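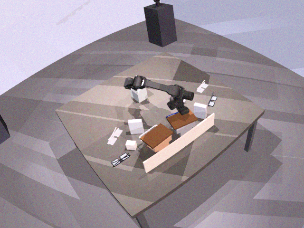
Plevska: what people call greys, browns and other dull colours

Hi! Plevska is a little dataset of colour names, and only for the colours that don't get much love: greys, taupes, muddy browns, washed-out lavenders and the blues that are nearly grey. I started it in November after a long argument over whether my hallway was "putty" or "mushroom" (I still say putty), and it got out of hand from there.

What's in it

names.csv has around 3000 responses, one per row, with a swatch number, the name as typed and the language the person picked at the start. swatches.csv has the 48 swatches with their sRGB and Lab values. Then there's merged.csv, where I've folded spelling variants together, so "gray", "grey" and "greyy" all land in one spot. That leaves 401 separate names, and yes, "wet cardboard" is one of them!

Please use names.csv if spelling matters to you. I merged by hand over a lot of evenings and a pot or two of tea, and I'd do some of it differently now (I'm pretty sure "dove" and "dove grey" should have stayed apart).

How the names were collected

People got a web page with a single flat swatch on a white background and a box to type in. No suggestions, no list, no time limit. You could skip a swatch, and skips are in the file as blank names, so don't drop the empty rows if you want to work out how hard a colour was to name.

Lucyna Stępień translated the instructions into Polish and checked the Polish answers, which are by far the funniest part of the whole thing. Chang-ho Moon wrote the merge script and talked me out of storing everything in a spreadsheet. Thanks, both of you.

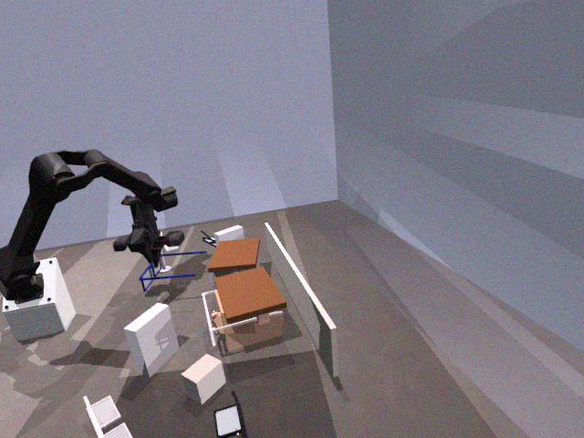

Brown-grey floor, pale blue-grey back wall, black arm on a white box pedestal.

Things to watch out for

Monitors! I have no idea what anyone's screen was set to. There was a question about night mode but I added it partway through, so it's missing for the first 900 rows.

Swatches 17 and 18 are almost the same colour. That was a typo on my part, but I've left it in, and it makes a handy consistency check.

English is heavily over-represented, and most of the English answers came from Canada, so expect "toque grey" and a fair bit of slush.

Using it

Everything is UTF-8 with commas as separators. Names containing a comma are in quotes. Do what you like with the data, and a mention of Plevska would be nice. If you spot a merge that looks wrong, open an issue with both spellings and the swatch number and I'll get to it after supper some night.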